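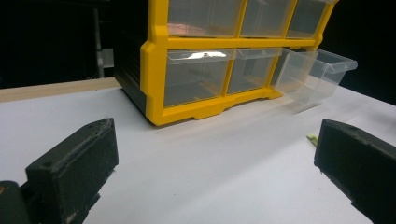 The Drawers of Mr Madigan

When old Tadhg Madigan closed his repair shop in Gostgate, he gave me the key and asked me to clean the back room. I was his only helper during two winters, and I think he did not want a stranger to do it.

The shop was on Fustesside, at number 67, between a bakery and a house where no one lived. Inside it smelled of oil and of old newspapers. People brought him clocks, radios, sometimes a doll with a broken arm. He kept every small screw in a drawer, and on paper he wrote what it came from. "Mrs Pavliuk, kitchen clock, February." The screw was left over, but the clock was working, so he was ashamed to throw the screw away.

I read these papers until it became dark. On the last one was written my own name, Thibault Deschamps, and under it: "bicycle bell". I remembered the bell. I was nine years old, and I came to him crying, with 200 in small coins which my mother had counted for me. He took the bell and did not take the coins.

I put the little spring from this drawer in my pocket. Then I walked to his flat above the café Fanora, and he opened the door in his slippers.

"Did you finish?" he asked.

"Not yet," I said. "I need one more day."

He looked at my pocket, where I was holding my hand, and he went to put water for the tea. We drank it by the window. In the street a boy was riding very fast down the hill, and his bell was ringing all the way to the river.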